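Notebook, sim bench, August

Picking this up at 4 p.m. after two hours of losing a fight with the config file, so forgive the order of things.

We are on tabletop task 6 now, the "clutter" one, and I have to say I like it a lot more than the block stacking. The blocks were fine for getting everyone used to the controls (and for teaching us all what a joint limit feels like!) but by the end of July the whole club was bored stiff. Clutter is much more like what we'll get at the Flirnitz round, where the rules only say "household objects" and leave you to sweat over what that means.

Ran the baseline overnight on the Sarik machine. 2000 episodes, random object placement, fixed arm start. It got through 844 of them cleanly, and I was ready to be gloomy about that until I split the results by object. Simple convex things are in good shape. Anything with a handle, a stem or leaves is where we bleed. The planner picks a nice wide part to go for and then swings straight through whatever sticks out next to it.

Also found out why the Pikotel grader kept rejecting our logs: we were writing the timestamps in milliseconds and it wants seconds. One line fix. I would like those two hours back please.

Seed 24 is the one to look at if you want to see the problem for yourself. I've made it the default in the viewer so it comes up when you launch, and it's the same layout every time as long as you don't touch the shuffle flag (please don't touch the shuffle flag). The trophy is the nasty one. Two curly handles, a bottle right behind it, and that orange dish in front, so there's hardly a straight way in.
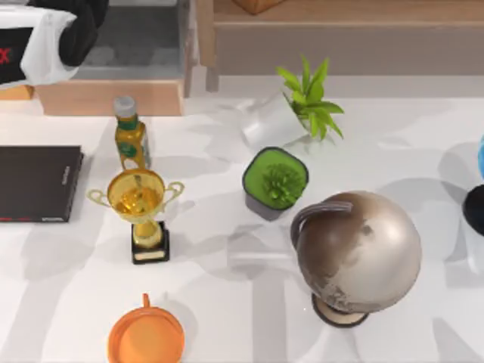 So my plan is to give up on one bounding box per object and let the spiky ones have several. For the plants I'd do one box for the pot and a second, fatter one for the leaves, and just accept that we'll be too careful around them. The globe needs its arm boxed separately from the sphere. I tried it as a single lump and the planner treats half the table as off limits, poor thing.

Reflections are the other headache. The gold cup and the globe both throw highlights that the segmentation reads as edges, and I got three separate "objects" out of one sphere this afternoon. The Ardeleanu filter from last semester might help, it's still in the old branch under tools. I'll try it with the lights turned down first and then at normal level.

To do before next session:
rerun seed 24 with split boxes
dig out the filter and see if it still compiles
check the collision margin, I think somebody left it at the block stacking value
free up space on Sarik, the overnight logs are huge

If you're in before me, the rerun is queued but not started. Just hit go.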